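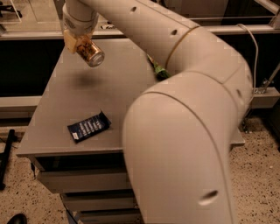 Chore robot

A chore robot is a machine meant to do the small handling jobs people do at home or on a shop floor: clearing a table, putting tins on a shelf, folding towels, emptying a basket. I've been keeping this entry going for a while now, so forgive me if it wanders (it does get longer every July!).

Can they do it yet? Some of it, slowly. Picking up one drinks can from a plain table is well within reach, and has been for years. A can is stiff, it's the same shape every time, and a gripper with two fingers can get round it. A sweet wrapper is much nastier. It's flat, it crumples, and there's hardly anything to get hold of, so arms that whizz through cans will scrape away at a wrapper like me hunting for the end of the sticky tape.

Trials

The one I know best is the Kenley tidying trial, run in a back shop at Rernside. The arm was given 441 items to clear, one at a time, and dropped or missed 26 of them. That sounds splendid until you read the notes, where most of the misses were wrappers and soft packets. A person stepped in 11 times. I sat through an afternoon of it and I'd say I could have cleared the lot before my tea went cold, but then I'd have grumbled.

The Estby trial asked for more: open a drawer, put the thing in, shut the drawer. Drawers are hard! The arm has to pull in a straight line, and if it's a little bit off, the drawer sticks. Three tries per drawer were allowed.

Shop floor and home

Shops and workshops are ahead of homes, mostly thanks to good lighting and things being kept in the same place. My kitchen offers neither. Kwofie, a shelf-filling system, works well with boxes and badly with bags of salad, and I've yet to see any machine I'd trust with a wet glass.

Cost is the other sticking point, and I've left that for the separate entry on hiring and repair.

See also: Gripper; Dishwasher; Shelf filling; Towel folding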